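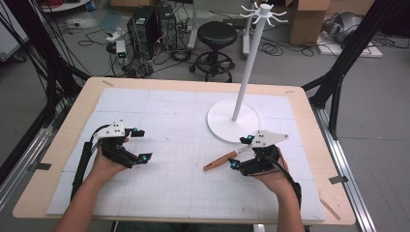

Chapter 6: Waiting in Line

Most of us will never run a factory, but all of us have stood behind someone paying for gum with a check. This chapter is about queues, a subject you have been studying without credit since kindergarten.

6.1 Arrivals and Service

A queue needs 2 things: people who want something and a server who is slower than they would like. Ghazala Soomro logged 3,202 customers at the Clerkitz counter one June and found that the average wait told her very little. The average customer was fine. The ones at lunchtime were composing letters.
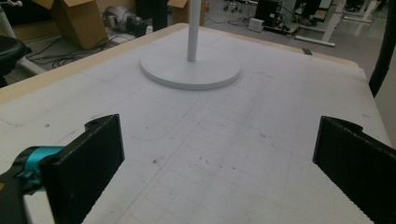 6.2 Why the Other Line Moves Faster

Suppose there are three lines and you pick one. The odds that yours is the quickest are one in three, so your grudge has some arithmetic behind it. Veikko Mäkelä's remedy was a single line feeding every register.

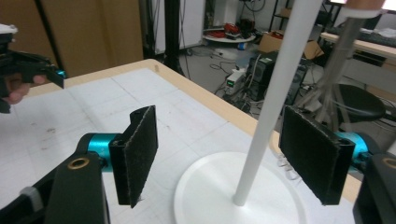 It looks longer, and shoppers complain about that, but a slow customer now delays everyone a little and no one in particular a lot. We will work out how much in Section 6.3. Bring a pencil.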